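로봇 팔로 빨래를 개기 전에 정해 둘 규칙들

살림 도움말 / 세탁실과 자동화

집에서 쓰는 소형 로봇 팔로 빨래를 개는 사람이 늘었다. 제품마다 설명서는 있지만 설명서에는 기계를 다루는 법만 나오고, 빨래를 어떻게 준비해 둘지, 식구들이 무엇을 지켜야 할지는 거의 나오지 않는다. 이 글은 Paro 작업대에 Vemitz 집게를 달아 쓰면서 정리한 집안 규칙이다. 다른 조합을 쓰더라도 대부분 그대로 적용할 수 있다.

작업대

팔이 닿는 범위를 먼저 표시한다. 마스킹 테이프를 쓰되 색은 상판과 뚜렷이 다른 것으로 고른다. 우리 집은 팔을 끝까지 뻗은 거리에 한 뼘을 더해 선을 그었다. 선 안쪽에는 갤 옷 말고 아무것도 두지 않는 것이 원칙이다. 머그컵, 휴대전화 충전기, 옷핀 통이 제일 자주 들어온다.

상판은 돌이든 나무든 상관없지만 물기가 있으면 안 된다. 얇은 면 티셔츠는 젖은 돌에 달라붙어서 집게가 한쪽만 들어 올리게 된다. 마른 행주로 한 번 닦고 시작한다. 광택이 강한 상판은 조명이 반사되어 천의 가장자리를 잘못 읽는 경우가 있다. 등을 바로 위에 두지 말고 벽 쪽으로 돌려 놓으면 나아진다.

상판과 옷 색이 비슷할 때도 문제가 생긴다. 회색 상판에서 회색 양말을 개려면 밑에 짙은 색 천을 한 장 깔아 준다. 깔개는 반드시 네 귀퉁이를 집게나 테이프로 고정한다. 고정하지 않으면 깔개까지 같이 접힌다.

옷을 올리기 전에

주머니를 비운다. 동전과 머리핀은 집게 고무를 상하게 하고, 휴지는 상판 전체에 흩어진다. 지퍼는 끝까지 올리고, 후드 끈은 안으로 넣거나 느슨하게 묶는다. 끈이 늘어져 있으면 팔 관절에 감길 수 있다. 끈이 긴 옷은 아예 사람이 개는 쪽으로 분류하는 편이 낫다.

덜 마른 옷은 올리지 않는다. 두꺼운 기모 옷은 겉이 말랐어도 소매 끝과 허리 시보리 안쪽이 축축할 때가 많으니 손으로 눌러 확인한다.

옷은 한 번에 한 벌만 올리는 것이 기본이다. 바구니를 통째로 엎으면 시간이 절약될 것 같지만, 서로 엉킨 옷을 푸는 데 걸리는 시간이 더 길다. 쌓아 두고 쓰는 기능이 있는 제품이라도 우리 집은 3벌을 넘기지 않는다.

집게 힘

Vemitz 집게는 힘을 단계로 정하게 되어 있다. 처음에는 무조건 가장 낮은 단계에서 시작하고, 천을 놓칠 때만 한 단계씩 올린다. 힘을 높여 두고 쓰면 니트에 자국이 남고 얇은 안감은 늘어난다. 옷감에 따라 우리 집에서 쓰는 기준은 이렇다.

수건, 청바지, 두꺼운 면: 중간 단계. 접은 자리가 두꺼워지면 한 단계 올린다.
기모, 플리스: 낮은 단계. 천이 푹신해서 잡은 것처럼 보여도 겉의 보풀만 물고 있을 수 있다. 들어 올린 뒤 잠시 멈추게 설정한다.
니트, 얇은 안감: 가장 낮은 단계. 올이 풀린 곳이 있으면 기계에 맡기지 않는다.
실크, 레이스, 구슬 장식: 손으로 갠다.

집게 고무는 일주일에 한 번 미지근한 물을 적신 천으로 닦는다. 알코올은 고무를 굳게 하므로 쓰지 않는다. 고무에 보풀이 끼면 미끄러지기 시작하고, 그러면 사람들은 힘부터 올린다. 순서를 바꿔서 먼저 닦고, 그래도 미끄러지면 올린다.

두꺼운 옷을 갤 때

얇은 티셔츠에 맞춘 접기 순서를 두꺼운 옷에 그대로 쓰면 실패한다. 소매를 접은 자리가 불룩해지고, 그 위에 몸판을 덮으면 옷이 한쪽으로 미끄러진다. 두꺼운 옷은 소매를 접은 다음 집게를 다문 채로 한 번 눌러 주는 동작을 넣는다. 누르는 힘도 낮은 단계면 충분하다.

겹친 부분의 그늘도 신경 써야 한다. 카메라로 보면 깊은 주름과 옷의 가장자리가 둘 다 어두운 선으로 나온다. 짙은 색 옷일수록 심하다. 집게가 가장자리 대신 주름을 잡으려 하면 멈추고 손으로 한 번 펴 준다. 같은 옷에서 두 번 멈췄다면 세 번째는 시도하지 말고 빼낸다.

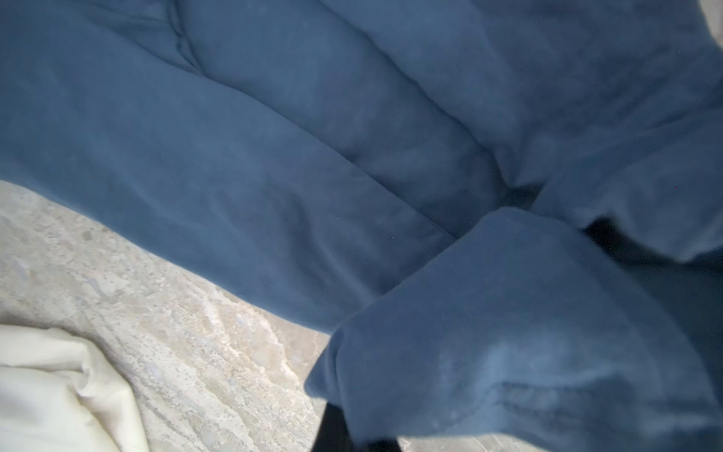
돌 상판에 올린 파란 플리스. 겹친 천 사이의 골이 가장자리보다 더 어둡게 나온다.

옷을 펼 때는 집게를 완전히 벌리고 팔이 멈춘 것을 확인한 뒤 손을 넣는다. 일시 정지 상태에서는 손을 넣지 않는다. 일시 정지는 다른 식구가 휴대전화로 풀 수 있다. 본체의 정지 단추를 눌러야 한다.

식구들이 지킬 것

정지 단추의 위치는 집에 있는 사람 모두가 알아야 한다. 단추 앞에 세제 통이나 건조대를 세워 두지 않는다. 한 달에 한 번은 팔이 움직이는 동안 단추를 눌러 보고, 바로 서지 않으면 고칠 때까지 전원을 뽑아 둔다.

어린아이와 반려동물이 있는 집은 문을 닫을 수 있는 방에서만 돌린다. 밤에 예약으로 돌리는 것은 권하지 않는다. 외출 중에도 마찬가지다. 빨래 개는 일은 급하지 않고, 옆방에 사람이 있을 때 해도 늦지 않다.

소매가 넓은 옷, 목걸이, 풀어 둔 긴 머리는 작업대에 가까이 가기 전에 정리한다. 손님이 오면 기본적으로 꺼 둔다.

기록

공책 한 권이면 된다. 날짜, 옷 종류, 집게 단계, 멈춘 횟수만 적는다. Cadwaladr 앱에도 기록 기능이 있지만 우리 집에서는 멈춘 이유를 손으로 적어 두는 쪽이 나중에 찾기 쉬웠다. 1월에 적은 것을 보면 거의 100벌을 갰고 그중 7벌을 중간에 뺐다. 뺀 옷은 대부분 후드가 달린 것이었다. 그 뒤로 후드 달린 옷은 손으로 갠다.

프로그램을 업데이트한 날은 수건으로 먼저 시험한다. 접기 순서나 집게 기본값이 바뀌었을 수 있으므로 아끼는 옷부터 올리지 않는다. 기본값이 바뀌었으면 공책 앞장에 적고, 작업대 옆에 붙인 표도 같은 날 고친다.

보관 상자로 옮기기

갠 옷을 상자에 넣는 것까지 기계에 시키려면 상자 높이를 맞춰야 한다. Nosto 상자처럼 앞이 트인 것은 팔이 옆에서 들어갈 수 있어 편하다. 뚜껑이 있는 상자는 뚜껑을 떼어 다른 곳에 둔다. 상자는 3분의 2 정도만 채운다. 가득 채우면 마지막 옷을 밀어 넣다가 아래 옷이 다 구겨진다. 상자를 옮겼을 때는 위치를 다시 지정하고, 빈 상자로 한 번 돌려 본 다음 옷을 넣는다.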